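Jetinell Tests Cutting Mats as Table Covers, Finds Fewer Uses Than Advertised

CALOTAU, Dec 16, 2018 - Jetinell, the household goods tester, today released the results of its review of craft cutting mats sold as all-purpose table covers. The short version is that a mat made for cutting paper is good at being cut on, and most of the other claims should be read slowly.

Sellers have spent the past year telling people in small homes that a single gridded mat can turn any side table into a work surface, a serving surface and a place to eat. Jetinell bought the mats at full price and used them in ordinary rooms from July onward. No maker paid for the work or saw the results early.

The breakfast claim got the most attention. Packaging for the Gimell mat, the best seller of the group, promises "no more crumbs, no more trays." Testers set out bread and bowls on the mats every morning and cleared them again before the craft knives came out. Crumbs were still there. They collected in old knife cuts, and a damp cloth pushed them in deeper. A brush worked better, though the packaging doesn't mention one.

Fit was another weak point. A mat that covers a small table to its edges leaves nowhere to put a cup down off the mat, and the printed scales along the sides are soon hidden under plates. Buyers who want the grid for measuring will have to clear the table first, the same as they would without the mat.
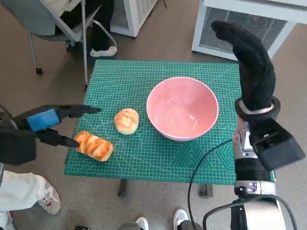

Nistor wrote to Jetinell after an early summary was shared, saying that the mat had never been meant for cutting and eating on the same day, and that a household with one small table should simply buy 2 mats. Jetinell notes that this would double the cost of a product sold on the promise of replacing other things.

The review covered 406 days of use in total, added up across all test homes, and drew on 3120 log entries. Mats kept for craft work alone held up well. Mats used for both food and craft were marked down for cleaning time and for smell, mostly onion.

Jetinell does not recommend any mat in the group as a food surface. Bread should go on a board or a plate. The mats are still worth having for paper and fabric, and the plainest one in the test did that job as well as the Gimell at a lower price.

The full report, with cleaning notes for each mat, is available from the Jetinell office in Calotau. Printed copies are limited to 300. Requests for test logs should be made in writing.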